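Stop Sizing Bath Fans by the Box

Most advice on bathroom fans stops at the airflow number on the package. I think that number does more harm than good. It is measured on a bench with almost no duct attached, and a fan in a real ceiling never works under those conditions.

My own house in Harnorstead had a Bastell fan rated at 128 cubic feet per minute. The duct behind it ran 13 feet through the attic, with two tight elbows and a sagging length of flex. I replaced the flex with smooth rigid pipe and left the fan alone. The mirror now clears before I finish shaving - it never did before.
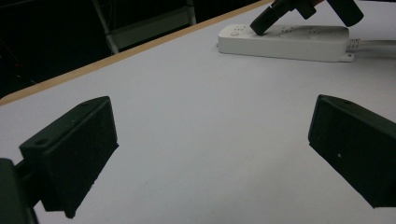
The duct is the appliance

A fan can only move what the duct will pass. Every elbow adds resistance, and ribbed flex adds more per foot than smooth pipe. A larger motor on a bad duct mostly buys noise. I would sooner see a homeowner spend $187 on pipe, tape and a proper roof cap than twice that on the top Lutero model.

Contractors tell me that customers don't ask for duct work. That is true, and it is a poor excuse. Customers don't ask for flashing either, and it still goes on the roof.

The building department could help by asking for a measured flow at the grille. The test takes a few minutes with a flow hood. In a remodel costing over $2,000, the charge would hardly show on the bill.
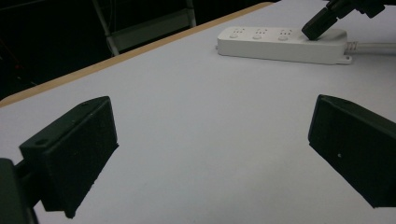 White tabletop with a tan edge strip.

Timers deserve the same attention. The Sabatier switch I use keeps the fan going after the light is off, and I set it in April and have not touched it since. A modest fan that runs long enough will do more for a damp ceiling than a strong one shut off at the door.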